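Home | Reviews | Laundry | Kitchen | Garden | Search

Dulik 206 heated airer: one winter on

I bought the Dulik 206 in September, when the back bedroom in our flat in Plerdale was already getting that damp jumper smell, and I love it more than anyone should love a clothes rack. It has 19 bars, it folds flat enough to slide behind the wardrobe, and it went together in the hall with no tools at all (two clips and a hinge, done before the kettle boiled!).

Drying

Shirts hung singly on the top bars are ready by morning if I switch on after supper. Thick socks take longer, and jeans need turning once. I bought the zip-up cover as well and I'd say get it straight away, the difference is huge. My old Cirillo airer had a cover too, but it sagged onto the clothes and left creases everywhere. The Dulik one stands clear on little hoops.

It does like an honest spin first. I put everything through again at the top speed before it goes near the bars, and dark things get a wash of their own at 30, so they all come out together and I can hang a whole load in one go. 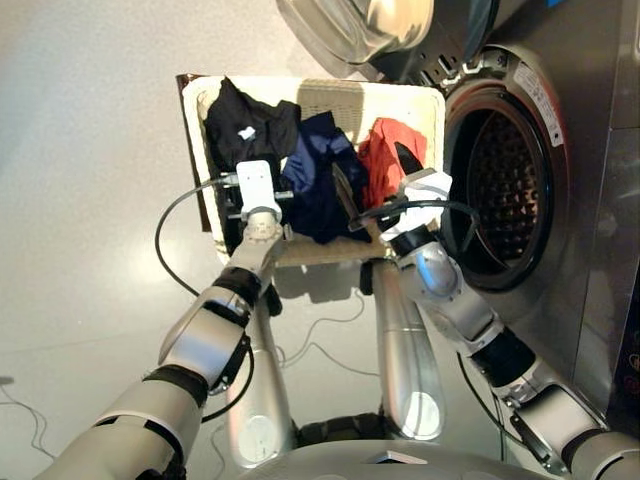
Niggles

The lead is too short. Ours only just reaches the socket by the door, and you step over it all evening. The feet are also a bit slippery on laminate, so I stuck felt pads under them, and the wings want a firm push before they lock.

Price

I paid 41 pounds in the Bratach sale, cover extra. At that money I'd buy another tomorrow, and if we had the floor space I'd have two going every Friday night. Still looking for a good place to hang tights, mind. They slide off everything.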